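About Us

Hinrichs is a small drug development company in Brenwood, and we work on one thing: helping cancer drugs reach the tumors they were designed for. We got our start when Anneliese Kettler left a hospital pharmacology lab with a box of notebooks, a stubborn idea about how tumor cells take in large molecules, and enough savings to pay rent on a single bench for a year. She still has the notebooks. Ask her about them and you will lose your afternoon, happily!

What we do

Many of the newer cancer treatments are big molecules, and big molecules have trouble getting deep into a solid tumor. They tend to stay near the blood vessels, so the cells at the center see very little of the drug. We design short peptides that attach to a treatment and help carry it further in. The peptides stay quiet in the bloodstream and switch on in the slightly acidic conditions found inside many tumors.

We love this problem. It sits right between chemistry and biology, it forces people from both sides to argue at the same whiteboard, and every good answer we get seems to open up two more questions.

Our programs

Gritach is our lead program, a peptide carrier paired with an antibody and aimed at pancreatic cancer. It is in the final stretch of the safety and manufacturing work we need before asking regulators for permission to start a first study in people. We have screened 2789 peptide variants to get here, and the one we picked was not anyone's favorite at the beginning (it was hard to purify, and the early batches clumped). Fixing that took most of a winter, and the purification method that came out of it is now used across everything we make.

Cidosura is earlier. It uses the same switch with a different kind of cargo, a small protein meant to call immune cells into bile duct tumors. The lab work is encouraging and we are still learning how much of it the tumor needs, and for how long. We expect to choose a final version of the molecule next September.

Neither program is approved for any use, and neither is available outside of research. If you or someone you love is dealing with cancer, please talk with your care team about studies that are open now. We get letters from families, we read every one, and we answer them even when all we can say is that we are not there yet.

How we work

There are 12 of us. Five work in chemistry, three in biology, and the rest cover manufacturing, data, regulatory work and keeping the lights on. Everybody comes to the data meeting, including the people who never touch a pipette, and everybody is allowed to ask what a graph means. Some of our best changes have come out of those questions. Our dosing plan for Gritach was redrawn after our bookkeeper asked why two lines on a chart crossed.

We write down what we expect before we run an experiment, and we keep the page afterward, right or wrong. When a result goes against us, it gets the same time on the agenda as the ones we like. We also publish our failed carrier designs once a year so that other groups can skip them, and it has been a thrill to hear from labs in other fields who found a use for one!

Where we are

Our offices and labs share the second floor of a former print shop on the east side of Brenwood. The wet lab faces the courtyard, cell culture is in the old darkroom, and the desks are along the street side where the light is good. Coffee is at 10 a.m. and visitors are welcome to it.

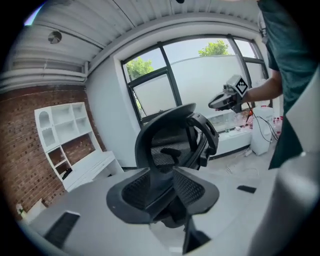

Around the office in Brenwood.

Working with us

We are growing slowly and on purpose. The next people we hope to meet are a peptide chemist who enjoys scale-up and a biologist with experience in tumor slice cultures. We also take on summer students from nearby colleges, who get a real project, a mentor and a slot in the data meeting like everyone else. Students are paid.

If you run a lab and have a molecule that works beautifully in a dish and then goes nowhere in a tumor, we would be delighted to hear about it. We can usually tell within a short call if our carriers might be a fit, and when they are not, we are glad to point you to people whose approach may suit it better.

Send a note through the contact form and mention whether you are writing about jobs, research or something else. Anneliese reads the "something else" pile herself.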